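Week 6 - built-in ovens, reading the control panel

Bring the Madham booklet next time, the Tillumura one is out of date. We only got through knobs and display, doors and seals after the break. Most panels now: glass strip, clock in the middle, a knob each side. Learn the symbols before touching anyting.
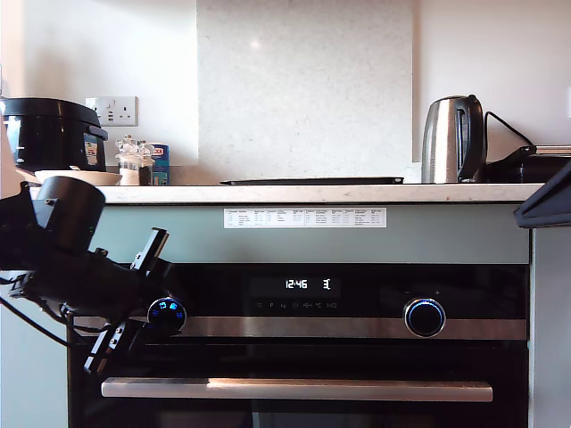 Fig. 2. Built-in oven, clock at 12:46, symbols lit on the left knob

- grey icons under the clock: kg = weight, °C = temperature, also a clock one
- right knob has − and + above it
- handle runs nearly full width, check clearance to cabinet side next to it

Costing excercise: budget 2,768 for the whole kitchen, 600 of it for the oven, 95 fitting. Hand in on paper.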